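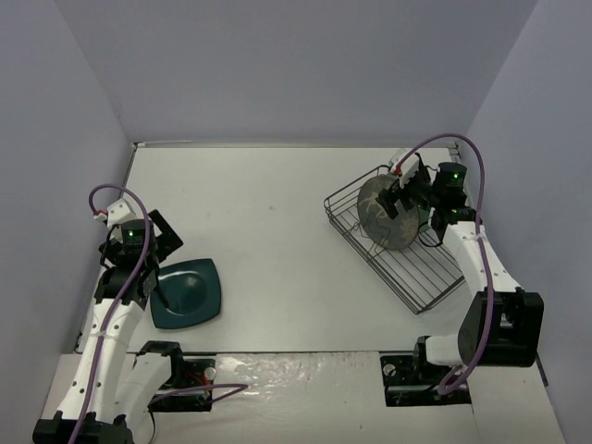

두 팔 작업대 내년 예산, 어디까지 한 번에 사야 합니까?

글쓴이: stellan_d
게시판: 장비 구매와 견적

안녕하세요. Stellan Dahlgren입니다. 한국어로 긴 글을 쓰는 것은 아직 조심스럽습니다. 이상한 표현이 있으면 이해해 주시기 바랍니다.

저희 팀은 접시를 건조대에 놓는 작업을 합니다. 지금 작업대가 하나 있고, 내년에 같은 구성으로 하나를 더 만들고 싶습니다. 예산안은 12월 안에 제출해야 합니다. 팔 두 대의 가격은 Tresness에서 이미 견적을 받았습니다. 그런데 팔이 아닌 나머지 항목이 저에게는 더 어렵습니다.

제가 지금 적은 항목은 다음과 같습니다.

팔 두 대와 그리퍼 (Tresness)
흰 상판, 받침 구조, 옆벽과 뒷벽 (Numberg)
케이블과 커넥터 (Akpalu)
접시와 건조대 (일반 주방용품 가게)
설치와 운송
예비비 300만 원

Numberg는 벽의 운송비만 115만 원이라고 답했습니다. 벽 세 장에 이 금액은 저에게 많이 높아 보입니다. 그리고 그리퍼 손가락의 예비품은 납기가 거의 9주입니다. 그래서 질문이 두 가지 있습니다. 첫째, 벽은 직접 만들어도 됩니까? 둘째, 손가락 예비품을 처음 주문에 넣어야 합니까, 아니면 예비비로 남겨 두어야 합니까?

의견을 미리 감사드립니다.

답글 1
작성자: 납땜하는곰

벽은 직접 만드세요. 회색 계열 판재 사서 재단 맡기면 됩니다. 저희는 동네 재단소에서 했고 트럭도 안 불렀습니다. 운송비 115만 원이면 판값보다 비쌀 것 같은데요.

손가락은 무조건 첫 주문에 넣으세요. 접시 같은 딱딱한 물건 집는 작업이면 손가락이 먼저 상합니다. 납기가 그렇게 긴데 예비비로 두면 돈은 있고 물건은 없는 상태가 됩니다.

답글 2
작성자: p_petridis

Pantelis Petridis입니다. 저도 외국인이므로 천천히 쓰겠습니다.

저는 벽에 대해서 위의 분과 의견이 다릅니다. 작업대가 하나일 때는 직접 만든 벽도 괜찮습니다. 그러나 Stellan 씨는 같은 구성을 두 번째로 만들려고 합니다. 두 작업대의 배경 색이 조금이라도 다르면 나중에 영상을 비교할 때 문제가 됩니다. 저희가 Jaltthorpe 과제를 할 때 이 실수를 했습니다. 첫 번째 벽은 업체의 것이고 두 번째 벽은 저희가 칠했습니다. 낮에는 같아 보였는데 저녁 조명에서는 다른 색이었습니다. 결국 두 작업대의 벽을 모두 다시 샀습니다.

그리고 항목에 없는 것이 하나 보입니다. 케이블의 고정입니다. 길이를 어떻게 정하셨습니까?

답글 3
작성자: 납땜하는곰

색이 문제면 기존 벽까지 같이 새로 칠하면 되죠. 같은 페인트 한 통으로요. 그 돈 들여 업체 벽 살 이유는 아직 모르겠습니다.

답글 4
작성자: stellan_d

두 분 모두 감사합니다. 같은 페인트로 두 곳을 칠하는 방법은 생각하지 못했습니다. 다만 기존 작업대를 며칠 멈추어야 하므로 팀에 먼저 물어보겠습니다.

Pantelis 씨의 질문에 답하겠습니다. 케이블 길이는 팔을 완전히 폈을 때를 기준으로 하고 여유를 더했습니다. 보라색 케이블이 그것입니다. 팔의 흰 링크에 케이블 타이로 묶고, 그리퍼 위에서는 둥글게 넘어가도록 두었습니다. 받침 쪽에도 고리 모양으로 여유가 있습니다.

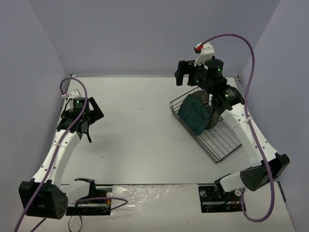

사진 제공: Stellan Dahlgren

오른쪽 팔에서는 이 고리가 꽤 큽니다. 저는 이 여유가 너무 많은지 아닌지 판단하기가 어렵습니다. Akpalu는 길이를 단계별로만 팔기 때문에 한 단계 짧은 것은 값이 많이 내려갑니다. 예산을 줄일 수 있는 곳이 여기일지도 모릅니다.

답글 5
작성자: p_petridis

한 단계 짧은 것을 권하지 않습니다. 팔꿈치를 지나가는 부분은 여유가 없으면 커넥터가 힘을 받습니다. 커넥터의 수리는 케이블의 가격 차이보다 큽니다. 길이는 그대로 두고 팔 아래쪽에 정리용 클립을 추가하시는 것이 어떻습니까? 클립은 소모품 항목에 넣을 수 있습니다.

답글 6
작성자: 오후세시견적

지나가다 씁니다. 구매 담당 쪽 일을 합니다.

예비비 300만 원이라고 한 줄로 적으면 저희 쪽에서는 제일 먼저 깎습니다. 손가락 예비품, 케이블 예비품, 클립, 이렇게 품명을 적어서 본 항목으로 올리시고 예비비는 작게 남기세요. 품명이 있으면 깎을 때도 이유를 물어봅니다.

접시하고 건조대도 가볍게 보지 마시고요. 사진에 있는 짙은 청록색 네모 접시나 얼룩무늬 둥근 접시 같은 건 철 지나면 같은 제품이 안 나올 수 있습니다. 두 작업대에서 똑같은 물건을 써야 하면 지금 여러 장 사 두는 게 맞습니다. 철망 건조대도 마찬가지고요.

앞쪽 투명 비닐은 새 작업대에도 까실 건가요? 그럼 그것도 적으셔야 합니다. 금액이 작아서 자주 빠지는데, 나중에 따로 결재 올리면 서류가 더 귀찮습니다.

답글 7
작성자: 납땜하는곰

접시 여러 장에는 반대입니다. 똑같은 접시로만 하면 그 접시만 잘 놓는 로봇이 됩니다. 차라리 모양 다른 걸로 섞어 사세요. 중고 가게 가면 낱장으로 팝니다.

답글 8
작성자: 오후세시견적

중고 가게 낱장은 증빙이 안 나오는 데가 많아요. 기술 얘기는 제가 모르겠고 영수증 얘기만 하겠습니다.

답글 9
작성자: stellan_d

접시에 대해서는 두 분의 말씀이 모두 맞는 것 같습니다. 저희는 두 작업대를 비교하는 시험도 하고, 새로운 접시로 하는 시험도 합니다. 그래서 같은 접시를 두 벌 사고, 다른 모양은 영수증을 주는 가게에서 따로 사겠습니다. 비닐도 적겠습니다. 제가 정말로 빠뜨린 항목이었습니다.

지금 수정한 내용은 이렇습니다. 손가락 예비품은 Tresness의 첫 주문에 포함합니다. 케이블은 같은 길이로 하고 클립을 추가합니다. 예비비는 줄이고 그 금액을 품명이 있는 항목으로 나눕니다.

벽은 아직 결정하지 못했습니다. Numberg에 벽을 상판과 같은 차로 보낼 수 있는지 물어보았습니다. 담당자가 목요일에 답을 준다고 합니다.

답글 10
작성자: p_petridis

같은 차로 보내면 포장 방법도 꼭 확인하십시오. 저희는 모서리가 눌린 벽을 받은 적이 있습니다. 견적서에 파손 시 교환 조건이 적혀 있는지 보시고, 없으면 써 달라고 요청하시는 것이 좋습니다.

답글 11
작성자: 납땜하는곰

목요일 답 오면 금액 좀 올려 주세요. 그래도 저는 페인트 한 통입니다.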